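Maltholm Robotics Club – Student Set-Up Guide
Section 4: Basket Sorting Task
Revised 6 January 2023

Read this before you power anything on. The Coughlan planner software says it can sort "any household clutter" straight out of the box. Treat that as a sales line until your own log says otherwise.

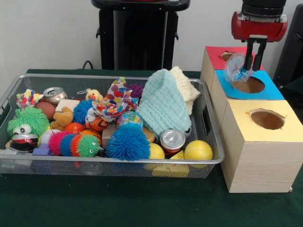
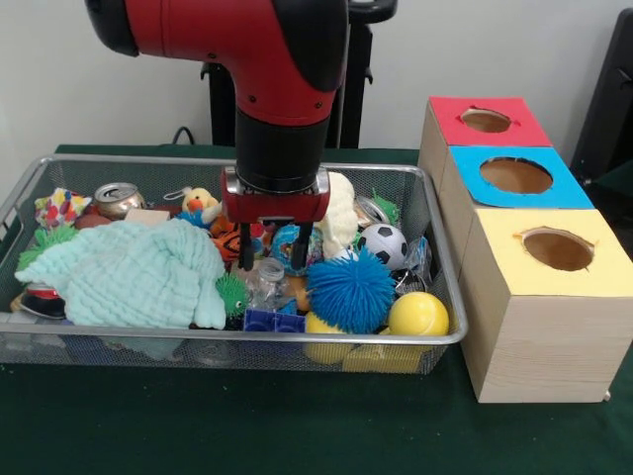
Fig. 4-1 and 4-2. Arm, mixed basket and three-hole box on the green cloth.

4.1 Before you start

1. Spread the cloth flat and tape down the corners. A wrinkle under the basket will tilt it, and the planner will not notice.
2. Set the basket to the left of the box, long side toward the operator.
3. Turn the box so the yellow top is nearest you, with blue in the middle and red at the back.
4. Fill the basket. Mix soft items with hard ones. Do not leave out the toys you expect to fail on. Last May a team did that and posted a lovely score that meant very little.
5. Route the cable away from the arm's path.

NOTE: The Plullari starter sheet tells you to lay items in neat rows. Skip that step. Rows make the demo look good and teach you nothing about a pile.

4.2 First run

1. Press the stop button once to check it, then release it.
2. Load the profile named WUVEX-SORT. Leave speed at 20 percent.
3. Pick one target item and one hole. Write both down before you press Start.
4. Run 10 attempts. Do not touch the pile between them, even if an item rolls.
5. Log each attempt as placed, dropped or missed. "Almost" is a miss.

CAUTION: Keep hands out of the basket while the arm is live. The software's "person nearby" warning has been late often enough that we don't count on it.

4.3 Reading your results

The screen shows a confidence number after each grasp. Ignore it at first. We have seen high numbers on grasps that closed on air – and low ones on grasps that held fine.

If you get 9 or more placed, change the target and run the set again before raising the speed. If you get fewer, check the finger pads and the camera calibration first, then the code.

The kit manual claims 1,000 grasps between calibrations. Ours has never made it that far. Recalibrate at the start of every session and write it in the log.

Go on to Section 5 only after two full sets with different targets.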